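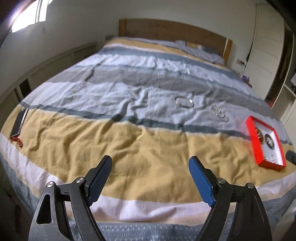
五月小报·手把手教机器人

这个月我基本长在卧室里了(家里人已经懒得问我在干什么)。Zurnex 那个家务项目从二月做到现在,终于轮到我最想做的一类任务:收首饰。之前叠毛巾、摆杯子都还算顺,东西大,抓偏一点也没关系。首饰完全是另一回事,又小又滑,还反光,一只细细的银手镯平躺在被子上,两个指尖要贴着布面下去才夹得住,夹早了就是一把被套。

我们的做法还是老样子:人手握着夹爪,一件一件夹起来放进盒子,相机把夹爪看到的全录下来,再拿去训练。Steltel 的同事试过用遥操作做同一件事,延迟一高,小东西就很难对准,他们现在也改成手持了。到上周为止我们攒了3000多段示范,其中337段被我自己删掉,多半是手抖,也有几段是我夹到一半去接电话……

几个录制时的小心得,想在家试的朋友可以参考:

1. 被子别铺平。我一开始每次都把它拉得整整齐齐,后来改成随它皱着。条纹加褶皱看着乱,可真实的床就是这样嘛!

2. 首饰种类混着摆。串珠的、细圈的、宽镯子、琥珀色的那种半透明镯子,全摊在床中间,红盒子放在旁边。每录完一轮就换个位置和朝向,别老从同一个角度下手。
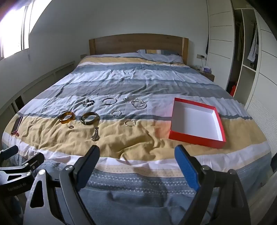

3. 动作慢一点,夹稳了再抬手。细链子那一类我到现在也夹不漂亮,特别容易带起旁边的东西,有好办法的请一定回信告诉我。

下个月打算去 Tultville 的 Nazari 工作室再录400段,换张床,换套床品,看看模型还认不认得。数据整理好以后会先放出1000段给订阅的朋友,格式跟上次毛巾那批一样,旧脚本可以直接用。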